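Staged rollout

A staged rollout, also called a phased release, is a way of distributing a software update to a growing share of devices over a period of days or weeks. It is the usual method for operating system updates on phones, tablets and watches, and is also common for desktop programs, games and the firmware of home equipment such as routers and thermostats. The maker first offers the update to a small group, watches for reports of faults, and then widens the group in steps until every supported device has been offered the new version.

The term is sometimes used loosely for any update that reaches some countries before others. Strictly, a rollout is staged only when the maker controls the size of each group and can stop the process before the next group is reached. A delay caused by a mobile network's own approval testing is usually treated as a separate matter, although the two often overlap and owners can seldom tell them apart.

Background

Early mobile phones were rarely updated after sale. Where an update existed, it was installed at a service centre or through a cable and a program on a home computer. Only a small number of owners took part, so a faulty version spread slowly and could be withdrawn without much trouble.

Updates sent over a mobile or wireless connection changed this. A package placed on a server could reach a very large number of devices within hours, and a fault in it could do so just as fast. The load on the servers was a second problem. Downloads started by a large number of devices at the same time could slow the service for everyone, and makers began to spread requests across the day and night. The groups that were first created to share out the traffic were later used to limit the effect of faults.

Method

Each device asks the update server at intervals whether a newer version is available. The request normally carries the model number, the installed version, a code for the region or network, and some form of identifier. The server uses these to decide on its reply. A device outside the current group is told that its software is up to date, even though a newer version has been published for the same model.

Groups may be chosen in several ways. The simplest is random selection, in which a number worked out from the device identifier is compared with a limit set by the maker. Raising the limit brings more devices into the group, and those already inside it stay there. Other makers begin with a single country or region, often one with a fairly small number of users and a single main language, and then move on to the rest. Some combine the two, with a random share inside each region.

The first stage is commonly one or two per cent of devices. Later stages are larger, and the gap between them depends on how quickly fault reports are expected to arrive. Problems with start-up or calls tend to show within a day. Battery complaints take longer, partly because many devices carry out background work straight after an update and use more power than usual until it is finished.

Halting and withdrawal

A rollout may be paused, withdrawn or replaced. In a pause, no further devices are offered the update, but those that have already downloaded it may still install it. In a withdrawal, the package is removed from the server and pending installations are cancelled where this is possible. Devices that have already changed to the new version are not normally moved back, as many systems block the installation of an older version for security reasons. They are instead sent a corrected version, which may have a rollout of its own.

Some devices keep two copies of the system software in separate areas of storage. The update is written to the area not in use, and the device switches to it at the next restart. If the new copy fails to start, the device returns to the old one. This protects against the most serious faults, but gives no help with smaller ones that appear after a successful start.
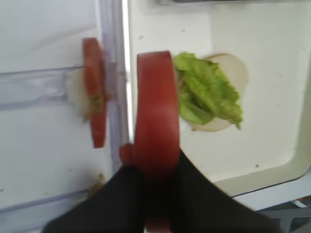 Staged release is harder to apply to embedded devices, which may be switched off for long periods, share a poor connection or be doing work that cannot be interrupted. The maker Drovel, which supplies controllers for kitchen and packing equipment, sends new firmware first to units on its own test benches, then to a small group of customers who have agreed to receive it early. Its update tool waits until a machine is idle before restarting it – a gripper with a slice of tomato held upright between its two fingers, beside the bread it might be meant for, would be counted as busy, and the restart would be put off. A unit that is busy at every check is reported to the operator after 8 days and must then be updated by hand. Drovel does not count such units when it decides whether a stage is complete.

Other makers of embedded equipment leave the timing to the owner altogether. The update is downloaded in the background and a notice is shown on the control panel, but nothing is installed until someone accepts it. This avoids stoppages at awkward times, at the cost of leaving many units on old versions.

Example: the Carnmont tablets

Carnmont, a maker of low-cost tablets, moved to staged release after a system update left a number of its devices unable to connect to wireless networks. The update had been offered to every supported tablet at once. As the affected devices could not go online, they could not receive the correction by the normal route, and owners had to copy it across from a memory card.

The firm's next system update was released in July under a new scheme designed by Athina Spanos, then head of its software group. The first group was made up of 323 tablets, all belonging to owners who had signed up through the settings menu. Of these, 191 returned a fault log within the first stage. Most of the logs concerned a single problem, in which the screen brightness returned to its lowest level after each restart. The rollout was paused, the fault was corrected, and the update started again from the beginning with a new version number.

Carnmont later published a short account of the scheme. In it, Spanos wrote that a group of people who had signed up was useful for finding faults but a poor guide to how common they were, as such owners tended to install more apps and change more settings than others. From the following version onwards the firm used a signed-up group first and a random group second. The Carnmont scheme has up to five stages, although minor security updates generally pass through fewer.

Rollout services

Large makers normally run their own update servers. Smaller firms often rent the service. Jamum and Zacharias are two suppliers in this field, and both provide a web page on which the customer sets the size of each group, the length of each stage and the conditions for stopping.

The two differ mainly in how a stage ends. Jamum moves to the next stage automatically unless a chosen measure, such as the rate of app crashes, passes a set limit. Zacharias requires a named person to approve each step. The automatic method is quicker and suits firms that publish often. The manual method is preferred for equipment where faults may not show up in the logs, including card readers and door locks. Zacharias also allows an approval to expire, so that a stage agreed late in the working day does not begin overnight when few staff are present.

Criticism

Owners often complain that they cannot tell when an update will arrive. News of a release is usually published when the first stage begins, and a person with the same model in the same country may wait several weeks for it. Pressing the button to check for updates makes no difference under most schemes, though a few makers do place such devices in an earlier group.

A further objection concerns security. Once a corrected version has been published, it can be compared with the old one to find the weakness that it repairs. Devices in the later stages remain open to attack during this time. The security writer Mirko Dal Bello has argued that corrections for serious weaknesses should be offered to all devices after a single short test stage, and that feature changes should be sent separately. Several makers now divide their updates along these lines.

Some owners avoid the wait by downloading the package from an unofficial site and installing it themselves. Packages built for another region may lack the correct network settings, and a device changed in this way may stop receiving official updates until its original region code is restored. Makers generally advise against the practice, and some treat it as grounds for refusing a repair under guarantee.

Related methods

A staged rollout differs from a public beta, in which users knowingly install unfinished software. The version sent out in a staged rollout is considered finished, and becomes the general release unless a fault is found.

It also differs from a feature switch, where the same software is installed on every device but parts of it are turned on or off from a server. The two are often used together. A new camera menu, for instance, may be present in an update but hidden until the rollout is complete, and then turned on for a few devices at a time. Faults in the menu can then be dealt with by turning it off again, without the need for a new version.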